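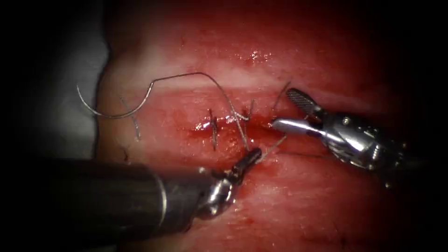 *An incision in a tissue pad, with an instrument at the right-hand end of the cut.*

**Flurkdale Hospital Board Approves Expansion of Surgical Training Wing**

The board of Flurkdale Regional Hospital has approved a plan to enlarge its surgical training wing and to open it to medical staff from neighboring towns. Construction is expected to begin in May, after the main heating season, and will proceed in 2 phases so that teaching can continue throughout the work.

The existing wing was built to serve the hospital's own residents and nursing staff. Demand from outside the hospital has grown steadily, particularly from the smaller clinics at Ollamlow and Farina, which do not have teaching space of their own. Clinic staff now travel to Flurkdale for required courses and are often placed on a waiting list. Under the new plan, a share of places in every course will be set aside for them.

The expanded wing will provide 79 training places, along with a lecture room, a supply store and a small library. Basic courses in wound closure, sterile technique and the handling of instruments will be offered in the mornings. Refresher sessions will be held in the early evening, beginning at 6 p.m., for staff who cannot leave their regular duties during the day.

The first phase covers the ground floor, where the current storage rooms will be converted into teaching space. The second phase includes a new entrance on the north side of the building, an elevator and improvements to the ventilation system. The north parking lot will be closed for part of this period. Visitors are asked to use the main lot on the river side, and a shuttle will run between the lot and the outpatient entrance.

Patient services are not expected to be affected. The emergency department, the maternity unit and the day surgery unit will keep their present hours. Some follow-up appointments may be moved to the Vorkano Building, across the street from the main hospital, and patients concerned will be notified by mail. The pharmacy counter will remain where it is.

During the public comment period, the hospital received 488 written responses from residents and staff. Most dealt with parking, construction noise and access to the bus stop on the north side. In reply, the board agreed to limit heavy work to daytime hours and to keep the bus stop open during both phases – a change from the original proposal, which would have moved it to the far end of the block.

The plan also calls for a closer working arrangement with the clinics. Instructors from Flurkdale will visit Ollamlow and Farina on a regular schedule to teach shorter courses on site. Each clinic will name a training contact, who will keep attendance records and forward requests for new subjects to the hospital's education office.

Registration for the next round of courses will open once the construction schedule has been confirmed. Application forms will be available from the education office and at the front desks of both clinics. Drawings of the new entrance are on display in the hospital lobby during visiting hours.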